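# Motherboard

A **motherboard** (also called a mainboard or system board) is the main printed circuit board of a computer. It holds the processor and memory, or the sockets for them, and carries power and signals between the parts of the machine.
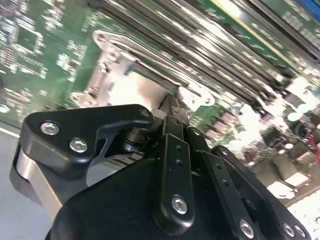

*A green computer motherboard, with a black gripper in front of it*

## Layout and materials

Most motherboards are made from thin layers of glass fiber cloth bonded with resin, with copper tracks etched onto each layer. Small plated holes called vias connect one layer to another. Simple boards have four layers, while boards for servers and workstations often have eight or more.

The outer surfaces are covered with solder mask, a coating that protects the copper and keeps solder from spreading between contacts. Green was the standard color for many years and is still common in industrial and office equipment. Black, blue and red masks are also used. The color has no effect on how the board works.

## Main parts

The processor usually sits in a socket near the top of a desktop board, close to the memory slots. In laptops and small computers it is often soldered in place. Voltage regulators near the socket turn the 12-volt supply into the much lower voltage the processor needs.

Older designs used two support chips, known as the northbridge and the southbridge. The northbridge handled memory and graphics, and the southbridge handled slower devices such as drives and USB ports. In later designs most of the northbridge's work moved into the processor.

A small flash chip stores the firmware that starts the computer. Many boards also have a coin cell battery, which keeps the clock running when the power is off.

## Form factors

A form factor sets the size of a board, the position of its mounting holes and the shape of its rear connector area. The AT layout of 1984 was followed by the smaller Baby AT. ATX, introduced in 1995, remains the usual choice for full-size desktop computers. MicroATX and Mini-ITX boards are smaller and have fewer expansion slots, but can be mounted in most ATX cases.

## Failure and repair

Common faults include worn capacitors, cracked solder joints, bent socket pins and damage from liquids. Capacitors made in the early 2000s were known for leaking or swelling after a few years of use.

Swapping a capacitor or a connector is within reach of a small workshop. Replacing a large chip takes hot-air or infrared equipment. A survey of independent shops by the repair writer Verena Rüegg covered 738 faulty boards, of which 528 were returned to use. Another 295 boards were left out of her study for lack of records.

## Recycling

Discarded boards contain copper, tin, gold, silver and palladium. Sockets, batteries and heat sinks are normally removed first, and the bare boards are shredded or sent whole to a smelter. Boards made before lead-free solder came into wide use need separate handling in some places.

## See also

- Backplane
- Expansion card
- Printed circuit board
- Single-board computer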